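Protecting a shared craft table with kraft paper and painter's tape
Community Help, Meredith Branch, Workspaces and Equipment 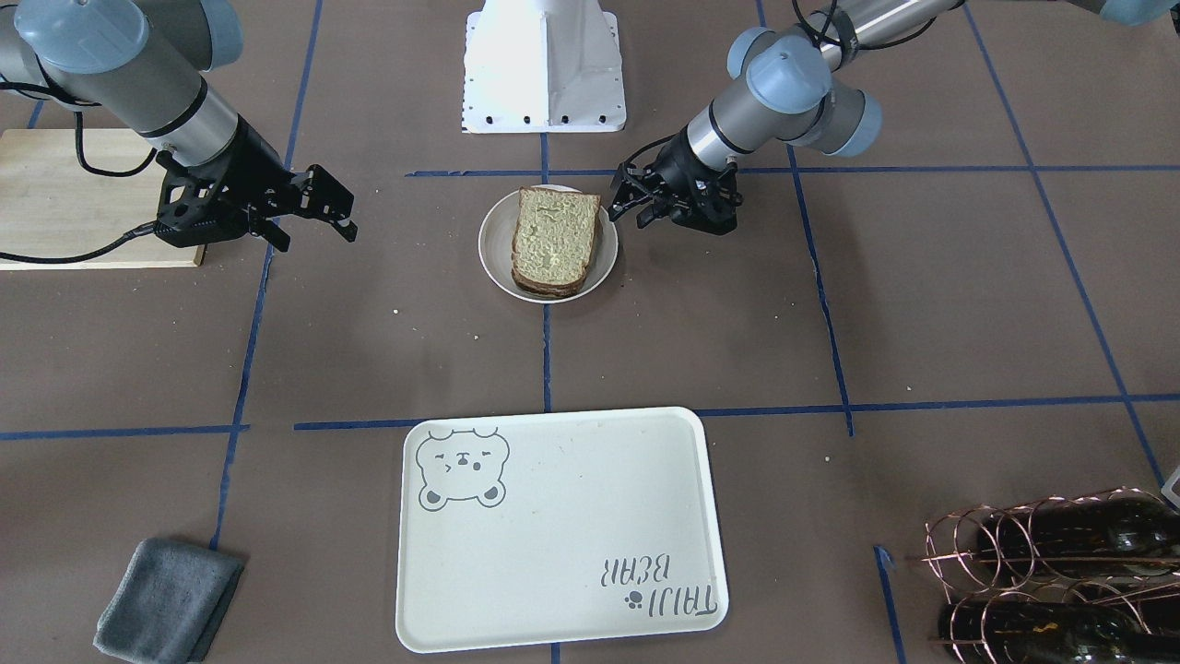 Our branch intends to cover its activity tables with brown paper for the May program. The tabletops were refinished recently, and the previous covering left a residue that required 3 hours to remove. Please advise whether painter's tape may remain on a varnished surface for the full program, and whether the paper should be replaced after each session.
Posted by Natelia Desk

Painter's tape should be attached to the paper wherever possible and to the tabletop only at the underside of the edge. Most rolls state a removal period on the core; please follow the shortest period given. Direct sun shortens it further. At our site the paper is replaced after every 5 sessions, or at once if paint has soaked through. Remove tape slowly, folding it back on itself. Residue may be treated with warm water and mild soap, tested first on a hidden area.
Posted by Jukdale Facilities

We use oilcloth.
Posted by Sako2

Further to the reply from Jukdale Facilities, a roll of 60 feet covers almost all of our tables with one layer. Two layers are advisable where glue is used. Requests for additional rolls should be submitted before the program opens.
Posted by Meredith Supply Office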